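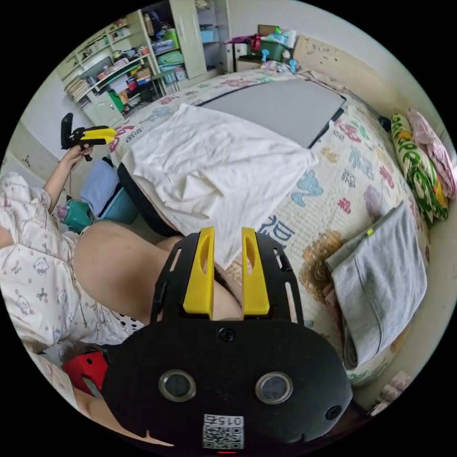
Back bedroom, bed made up with the cream character quilt, July walk-through.

Bedroom Safety Checklist with Comments
Drerndale House, upstairs, back bedroom

Before we get going, a word on how I fill these in. Each item gets OK, FIX or WATCH, and then I write whatever I feel like writing underneath, and those of you who have had my lists before know that can run on a bit. Please do read the comments, even on the items marked OK, as that's usually where I put the things I'd tell you if we were standing in the doorway together with a cup of tea.

BED AND BEDDING

1. Bed frame steady, no rocking when you sit on either side.
OK. I sat on it, bounced on it, and leaned back against the headboard, and it didn't complain. The bolts were snugged up in the spring and they've held nicely.

2. Quilt and covers clear of the floor on the walking side.
WATCH. The quilt itself is fine, and I have to say I love it, all those big Chinese characters in pink and blue and orange and purple on the cream. It cheers up the whole room! The thing to look after is the white cloth draped over the near edge of the bed, all crumpled and hanging down. Cloth hanging on the side where people walk is how I went down on one knee at the Eynon cottage two years ago, and my knee still lets me know when it rains. Fold it, or lay it flat on top.

3. Nothing hard or sharp-cornered left on the bed.
FIX. A gray rectangular board is lying on the quilt toward the back, with one corner angled at the headboard. It's the sort of thing you stop noticing in daylight and then find with your elbow at night. Stand it behind the dresser or take it down to the hall closet, please.

4. Mattress label legible and mattress turned.
OK. Turned on Saturday. It takes two people, and don't let anybody talk you into doing it alone.

FLOOR AND WALKING SPACE

5. Clear path from bed to door, at least 30 inches wide.
OK. Measured at the tightest point with the door fully open. If the laundry hamper ever comes back in here we'll lose that, so let's keep it on the landing.

6. Stools and small seats put away when not in use.
WATCH. The little red stool is a good stool and I wouldn't part with it, but low things near a bed do get kicked. Against the wall is best. Please don't stand on it to reach the curtain rail, either. We have a proper step for that in the linen closet, and it's not heavy.

7. Things tucked under hanging cloth.
FIX. There's something dark underneath the cloth at the left, which could be the back of a chair in that picture, and whatever ends up there ought to be where people can see it. A covered-up chair is a bruised shin waiting for somebody. Same goes for bags.

8. Rugs flat, with gripper tape on the underside.
OK. The tape is starting to go a bit fluffy at one corner, so I've put a new roll on the Grandel order. One roll does the whole upstairs with plenty left over.

ELECTRICAL AND HEAT

9. Lamp cords intact and not pinched behind the bed.
OK. I pulled the bed out to look, found one sock and an old bookmark, and pushed it back.

10. Space heater stored for the summer, cord wrapped loosely.
OK. It's the 1000-watt one, and it lives in the attic until the cold comes back. When it does come down, keep it well away from the bed and any hanging cloth (see item 2, and yes, I'm going to keep mentioning item 2).

11. Smoke alarm tested.
OK. Good and loud. The alarm is a Wovari, shelf tag 993 in our cupboard inventory, and the battery was changed the same day.

WINDOW AND DOOR

12. Window opens fully and stays up.
FIX. It opens, but it slides down again if you let go. There's a dowel on the sill to prop it for now. I'd like the sash cord replaced before anybody with small children stays in that room.

13. Door opens from inside without a key.
OK.

FOLLOW-UP

Money set aside for this room: $50, and I think the sash cord will take most of it. The board and the cloth cost nothing, so those can be done the next time somebody goes upstairs with a free hand. Initial the sheet on the back of the door once they're finished, and add a note if you spot anything I've missed. I'll go through the front bedroom next, which has the rug I've been worrying over since the spring, so please leave that one where it is until I've had a look.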